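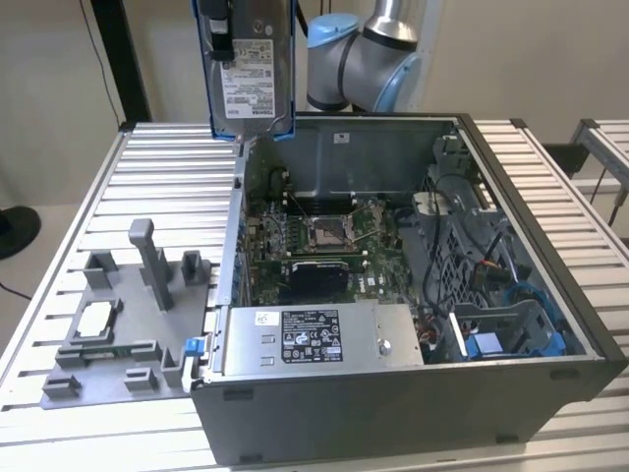
4.2 我们给拆装单元定的规矩

先交代一下，这一节写的东西没有前面几节那么“硬”。Telter项目的控制框架在第3节讲完了，力阈值怎么标定在4.1也讲过，剩下的是我自己最爱唠叨的部分：机械臂在一台打开的台式机里取放硬盘、内存和处理器的时候，到底该守哪些规矩。刚开始我以为这种事写半页纸贴在墙上就够了，后来那半页纸越写越长，到2018年6月28日（星期四）定稿的时候，已经是一份98条的内部规程了。全抄在这里谁也看不下去，所以我只挑4条反复用到的来讲，其余的放在附录B。

第一条，零件只能有两种合法位置：装在机箱里，或者放在料盘对应的座位上。听着像废话吧？可是我们早期的程序里有一个“临时放置点”，就在台面上随便选的一块地方，当时觉得特别方便。结果硬盘放下去以后姿态每次都差一点，铝型材的台面又有槽，边角一歪，下一次抓取就得重新找位。Gorkamthorpe那边的同事跑同一套程序，也碰上了同样的麻烦。我们干脆把临时放置点从程序里删掉了，料盘上每种零件各有各的座，座的朝向跟抓取时的朝向一致，机械臂不用在半路上翻手腕（翻手腕这件事我后面还要抱怨）。工位的布局见图4，料盘紧挨着机箱，这样搬运路径短，也不用从电源上方横穿整个机箱。

图4 Telter工位布局。机箱侧放，侧板已拆下；左侧为料盘，硬盘立在料盘后部的插槽中。

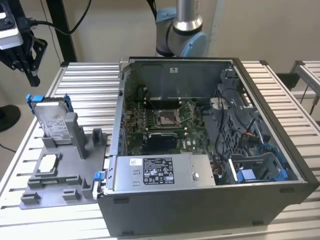

抓取中途触发了保护停机，恢复以后能不能从断点继续往下走？

按规程要先退回安全高度，重新确认夹爪里有没有零件，再从当前子任务的第一步开始。断点续跑只允许用在夹爪空着、并且离机箱有足够距离的那几段路径上。

这个规定刚推行的时候抱怨不少，我自己也抱怨过，因为重来一遍确实费时间。不过你想想看，停机那一刻硬盘托架可能正卡在导轨的一半，控制器记得的位姿和实际位姿已经对不上了，这时候接着往里推，最先倒霉的多半是旁边的接口。所以我现在是这条规定的坚定拥护者！

第二条讲线缆。机箱里的线是软的，模型里却老被当成不存在，这一点我们在仿真阶段吃了不少亏。现在的要求是：开始之前由操作员检查一遍，凡是会伸进夹爪行程的线都要理开，理不开的就在碰撞模型里加一个保守的包络体，宁可让路径绕远一点。包络体的尺寸按线最松的时候取，别按它今天碰巧躺着的样子取。Melnychuk工位的人曾经问我，能不能用扎带把线全部固定死，我的意见是别这么干，拆装流程本来就要面对客户机器原来的走线，固定死了，测出来的成功率就没什么参考价值了。

第三条是关于接近方向和速度的。夹爪进入机箱轮廓以内以后，只允许沿零件自身的插拔轴做直线运动，横向修正必须退出来再做。速度分两档，轮廓外一档，轮廓内一档，切换点写死在程序里，不许现场随手改。我知道很多论文喜欢把这里做成自适应的，读起来也漂亮，但我们在审查日志的时候发现，自适应速度会让力信号很难横向比较，两次操作之间到底是零件紧了还是速度快了，根本说不清。 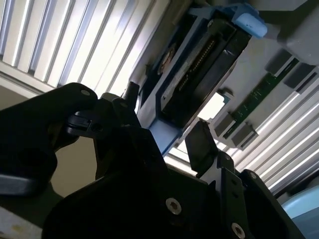

固定两档以后，力曲线终于能叠在一起看了，哪一段是摩擦，哪一段是锁扣顶住了，一眼就能分开。代价是节拍变慢，对做产线的读者来说可能不太能接受，这一点我在第6节还会再谈。

第四条最不起眼，是关于记录的。每一次操作都要留下开始状态、结束状态和人工干预的标记，哪怕操作员只是伸手把料盘扶正了一下，也算干预。我们在项目里累计了3,000次操作记录，最早的1,000次没有干预标记，所以第5节的统计把这一段整个排除在外。说起来挺心疼的，那些数据跑了很久，可是缺了这个字段，就没办法区分机器自己完成的和人帮了一把的，只好割爱。

还有一个没有写进正式条文的习惯，顺便提一下：换料盘之后，先空跑一遍全部取放点，夹爪不闭合，人站在停止按钮旁边看着。Flakbridge的团队把它做成了强制步骤，不空跑就进不了自动模式。我们这边暂时还靠自觉，打算等8月那次规程修订时再讨论要不要照搬。至于操作员站位和急停按钮的布置，它们属于工位级的风险评估，跟这里讲的操作规矩是两码事，具体内容见4.3。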